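The Long Way Around to the Dance Floor

Barrera spent years making music that almost went somewhere. Then came a single with a borrowed bass line, a broken drum machine and a chorus in no language at all, and suddenly the duo was on every summer playlist worth the name.

March 7, 2024
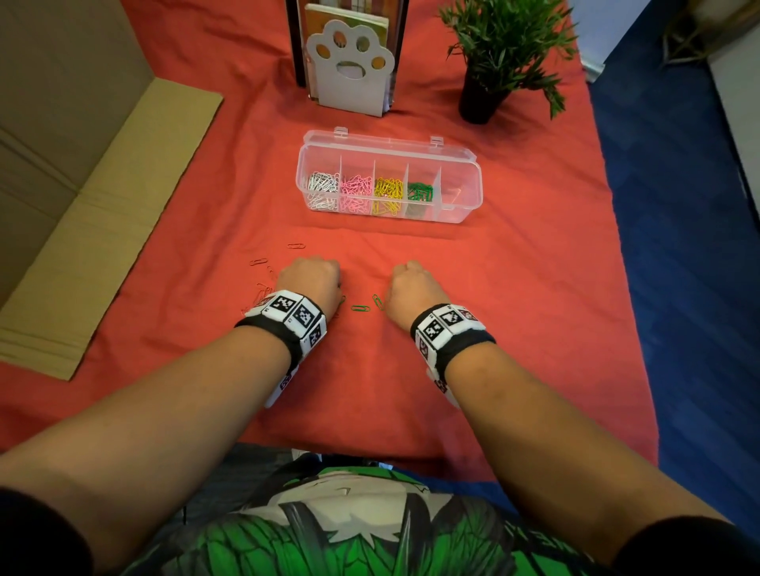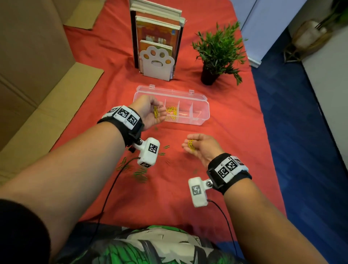
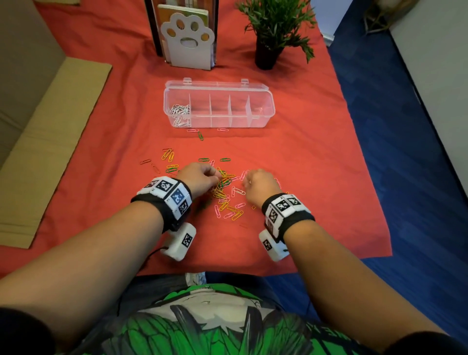 Photos: Flerkska

The first time I heard "Plakura" I was standing in line for a sandwich. The shop had one small speaker over the door, the kind that turns everything into a wasp in a jar, and even through that thing the song made three people in front of me start moving their shoulders. I paid, walked outside, and stood by the open door with my lunch getting cold until it was over.

That was last July, two weeks after the single came out. By the end of the month you couldn't cross a parking lot without hearing it from somebody's car. It's four minutes of house music with a wobbly, sunburned organ part and a voice that keeps repeating the title as if it were the name of a person, or a town, or a drink. The duo behind it, who record as Barrera, say it doesn't mean anything. They needed a word with three open vowels and that one was sitting in an old notebook.

I love this about them. Dance music has always had room for nonsense, and the best nonsense is sung like it matters.

Barrera had been at it for a long while before that. Their earliest tracks were slow and foggy, closer to movie music than anything you'd play at a party, and they put them out on cassette in runs of 200. I've tracked down two of those tapes (one of them plays at the wrong speed for most of side B, and I can't tell if it's supposed to) and you can already hear the ear for a tune. A melody comes up out of the hiss, hangs around for eight bars, and leaves before you've had enough of it. What you can't hear yet is a kick drum.

The kick drum showed up on the Minalix EP, their first record for the small label Flerkska. It has five songs, all of them fast, and all built on a drum machine with a faulty output that makes every third or fourth clap land a hair late. A cleaner band would have fixed it in the computer. Barrera left it alone and wrote around it, and the limp in the rhythm became the thing people recognized them by. Try clapping along to "Side Street" sometime. You'll get it wrong, and you'll have a great time getting it wrong.

Minalix sold about 2,000 copies on vinyl, which kept the lights on, and got them booked into rooms that held 400 people on a good night. I caught one of those shows. They played for a little over an hour, side by side behind a folding table, with no screens and no lasers, just two red lamps on the floor. Halfway through, the sound dropped out on the left side of the room and the whole crowd slid over to the right, still dancing, like passengers on a tilting boat! It came back during the last song and everybody slid home again.

"Plakura" was supposed to be a B-side. The duo had been working on a long, serious piece in three sections, and whenever they got sick of it they would open the other project and mess around. The bass line came from an unfinished demo that a friend had given up on. The organ is a toy keyboard run through a guitar amp. The vocal was recorded in one afternoon, as a guide for a singer who was going to come in later with real words, and after a few days with the guide nobody wanted the real words anymore. Flerkska heard both pieces and flipped the record over.

Listen closely to the second verse and you'll catch the trick that makes the song work. The chords underneath don't change when your ear expects them to. They wait two extra beats, long enough to make you lean in, and then the organ drops back in on top of that late clap. It's such a small move. I've played the song for friends who make their own tracks at home and watched them skip back to that spot again and again, counting on their fingers.

There's an album now, the first full-length, with 10 songs and the plain title Barrera. If you're coming to it for more of the hit, start with the back half. "Lemon Hour" has the same bounce with a darker bass, and "Second Floor" ends in a long percussion stretch that I'd happily listen to for another five minutes. The front half is stranger. The serious piece is in there, trimmed down and split into three tracks, and it turns out to be gorgeous - all low strings and soft pulses, with the drums held back until the very end of the third part. On headphones, on a bus at night, it's the best thing they've done.

Not everything lands. "Postcard" has a guest rap that feels like it wandered in from a different session, and the ballad near the close is pretty but very long. I'd have cut a minute from it. I also miss the tape hiss of the early stuff, though I may be the only one.

The single's success has moved them into bigger rooms, and the folding table has come along. So have the lamps. The new live set opens with a slow version of the Minalix title track, stretched out until the claps are seconds apart, and people who know it start cheering at the second one. They've been saving "Plakura" for the middle of the night instead of the finish. A recording of the full set is on the way from Flerkska, on vinyl and, for the diehards, on cassette.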